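About Korkik

Korkik advises privately held companies on share structure, board procedure and shareholder voting. The firm works from a single office in Breltdale and has 369 client companies on its register.

Our work falls under 4 headings: drafting and revising bylaws, running annual meetings, counting and certifying proxies, and preparing board minutes. We do not give tax advice and do not act for bidders in a contested sale.

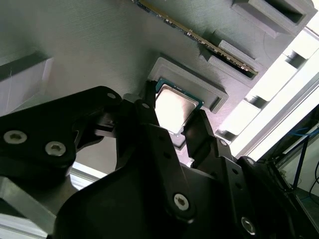
Processor and socket panel.

Korkik was formed when the governance desk at Muker was separated from its accounting practice. Anderson Lopes has been managing partner from the start. Fees are fixed by the size of the shareholder list and are reviewed each April. A client with more than one class of stock is billed once per class, as each class is certified on its own.

Every engagement begins with a review of the existing bylaws, the stock ledger and the minutes of the last 5 annual meetings. Conflicts between these records are listed in writing before any new text is drafted. Directors receive the list six days before the board meets. 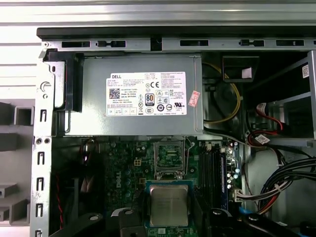
Wellington Amaral of Poulain wrote to us that the list showed two voting thresholds for the same decision, and that his board had been using the wrong one. The bylaws were amended at the next meeting.

Requests for a first review should name the state of incorporation and the number of share classes. Fee schedule in force from 8/3/18.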